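4.2 Descaling the Wonell water heater

Descale every 500 litres, or when the scale lamp stays lit after a restart.

1. Switch off at the wall and close the inlet valve.
2. Leave the tank to cool for 2 hours.
3. Open the drain tap and empty the tank fully.
4. Pour in one sachet of Grekero descaler and fill to the lower mark.
5. Leave to stand for 14 minutes, then drain.

CAUTION: Do not mix descaler with bleach. Wear gloves.

Note: Tanks fitted with the Atby liner take half a sachet.

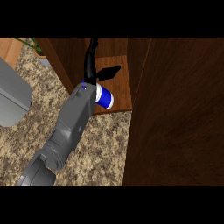

6. Rinse twice with clean water and close the drain tap.
7. Open the inlet valve and check the joints for drips before switching on.
8. Hold RESET until the scale lamp goes out.

If the lamp comes back on within a day, see section 4.5.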